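New on the wall: the Mahuika print series is ready

We've been hinting at this one since November, and now the ink is dry and the boxes are stacked by the door! Mahuika, our run of linocut prints for the river listening evenings, is finished, and we couldn't be happier with how it came out.

Huia Ruddock carved all 3 blocks at her kitchen table over the winter. The first is an eel curled around a stone, the second a heron with reeds growing out of its back, and the third (my favorite, I'll admit it) is a night sky laid over a map of the Borkano estuary, with every side creek put in by hand. She worked from old tide charts and from notes people sent in after the spring walks, so if you wrote to us about the mud snails, go look in the lower left corner of the map print. They made it in.

The paper is a heavy cotton stock and the ink is a deep green-black that Huia mixed herself, with a little rust in it. Arvo Kokkonen pulled every sheet on the old proofing press at Gusitz, and there are 95 sets, signed and numbered. Some have a slightly heavier edge on the left side where the roller likes to grab. We love those ones.

The whole series goes up in the Sotunis reading room first, next to the listening booth, where you can hear the water recordings that started all this. Put the headphones on and stand in front of the heron for a while. The low clicking halfway through is shrimp, and once you know that, you start hearing it everywhere.

Members get first pick of the sets, and after that they're open to anyone. We've also printed 1000 postcards of the eel, free to schools and libraries, so please write if you'd like a stack. Tell us how many and where to mail them, and we'll get them out to you with a short note on the carving that kids can color in on the back.
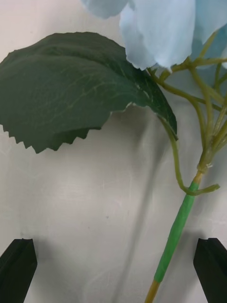

Kylie Rewi wrote back as soon as she saw the proofs to ask if the map could be printed larger, big enough for a classroom wall, with the creek names added along the margin. She would also like to hear from anyone who remembers what the north channel was called before the bridge went in, as her two sources don't agree.

A bigger map is a great idea, and Huia is already sketching it. Send creek names, spellings and family stories to the usual address. Opening night starts at 6:30 p.m., with soup, and Raelene Rakena will be playing the eel recordings through the big speakers.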